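Lynx quota in Forsberg district, who is going to the meeting?
14 comments · 3 shares

halvard_s
The county wants to allow 3 lynx to be shot in the Forsberg district next winter. The hearing is Wed 19 July in Pisville. I think it is too many. The last track survey was done in May, when the snow was already gone from the south slopes, so how can they know what lives there? I am going, and I have two free seats in my car.

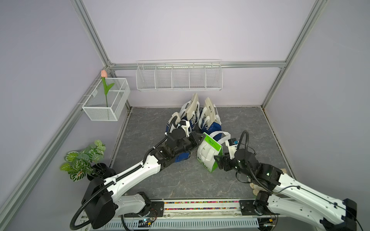

Reply 1 – Sieglinde B.
I take one seat, thank you. I have read the survey report two times. They walked 150 kilometers of line, but almost all on the Ultgate side. The forest toward Plovonura has no line at all. I would like to ask about this at the hearing, if they let me speak.

Reply 2 – fatos_r
I must disagree with both of you. I keep sheep below Plovonura and I lost animals last year. The payment was 2,000 and it came after eight months. It is easy to love the lynx when you live in town. With a small quota, people here will stay calm and they will not do illegal things.

Reply 3 – halvard_s
Fatos, I am sorry for your sheep, I mean it. But a payment that comes late is a fault of the office. Shooting a lynx at Ultgate does not bring your money faster.
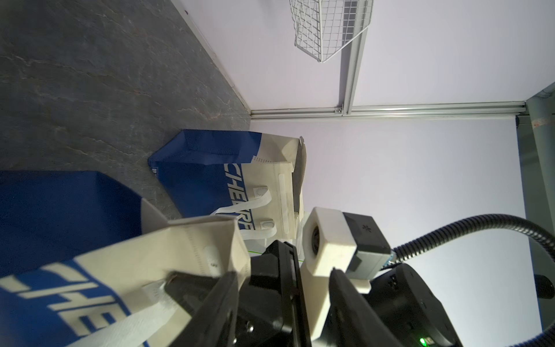

And if people do illegal things, the police must handle it. We should not give them a quota as a present. Did you ever get the help for a night fence? I heard the fund was open again.

Reply 4 – fatos_r
I applied. No answer. And please do not tell me about dogs, I have two already.

Reply 5 – Eskil L.
The fence fund closed again in spring, so Halvard is wrong on this point. Fatos, write to me and I will send you the old form, sometimes they accept it. Is the second seat still free?

Like (9) · Share (3)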